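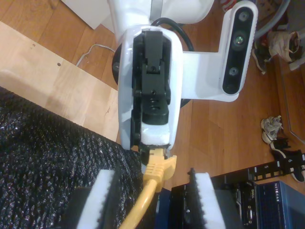 I went into the closet survey thinking mostly about color, and by the second site I was thinking mostly about boots. Everyone has an opinion on patch cable color (yellow for the uplink, yellow for the phones, yellow because the box was cheap that week), but the part of the cable your fingers deal with is the last inch. On the yellow cable we kept going back to, the boot is ridged and the clip stands out wider than the rest, and those were the two features I started writing down for every cable I looked at. Before that, my notes just said "yellow, fine," which turned out to be a pretty useless thing to have written 30-odd times.

### 4.2 What we looked at

The sample covers 146 patch cables from nine wiring closets, most of them at the two Norkell offices and the rest at the Zerndale annex. For each one I noted jacket color, boot style, whether the clip was intact, and whether there was a label I could read without unplugging anything. That last rule cost us a lot of labels. People love to wrap them right behind the boot, facing the wall! I counted those as unreadable, and I know one of our reviewers at Brelport thought that was harsh, but if I have to pull a live cable to find out what it is, the label hasn't helped me much.

We also did bench sessions, with the cable out in the open and no door, mop bucket or hot air in the way. I'm fond of these sessions. A cable behaves differently when you can see all of it, and you notice how much of the trouble in a closet comes from the closet.

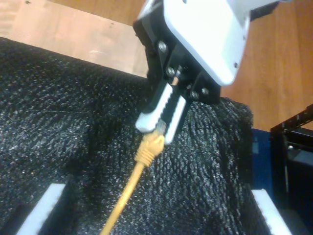
*Brelport Papers on Building Wiring, vol. 9, p. 193*

Contrast was the thing I'd underrated. Yellow against black is about as easy as it gets: the end of the cable reads as a clear shape, and you can tell where it stops. Most of the closets gave us gray on gray, or a blue cable going into a blue patch panel, under one bulb. In the Zerndale annex I traced a single gray run with my finger three times and landed on a different port each time. (The third one was right. I checked with a toner.)

I should say something about clips, too. A broken clip is easy to miss because the plug still goes in and the link light still comes on, and it'll stay that way until somebody leans on the bundle. In all, 40 of the cables had a clip that was cracked, bent flat or gone. I'd expected boots to protect them, and the snagless kind did seem to, but the stiff hooded ones were a mixed bag. On a few I couldn't press the clip down at all without a thumbnail under the hood, and I have decent thumbnails. The Woo tester we used doesn't care about any of this, so a cable with no clip passes just as happily as a new one.

### 4.3 The switch end

Figure 3 has the cable and the switch together, on the floor setup. I like working down there. You get room on all sides, and the plug and the equipment it belongs with can be looked at together, which our closets almost never allowed.
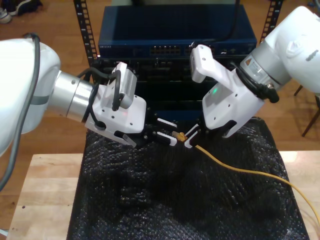

**Figure 3.** Yellow patch cable with RJ45 plug; dark blue network switch in a black rack behind.

The boot on this one is translucent, and I've come around to those. With a solid boot I'm guessing at what the jacket is doing underneath, and with a clear or tinted one I can at least take a look before I blame the port. I wouldn't call it a finding, since we had too few of them in the closets to compare, but I've started buying them for my own desk.

What I'd change next time is the order of the form. Clip first, then boot, then label, and color at the very bottom, where it can't make me feel like I've already described the cable. The revised form, dated 10/31/19, is the one in the appendix. The older September version is still floating around the Norkell offices and has no box for the clip, so anyone comparing our sheets should check which one they're holding.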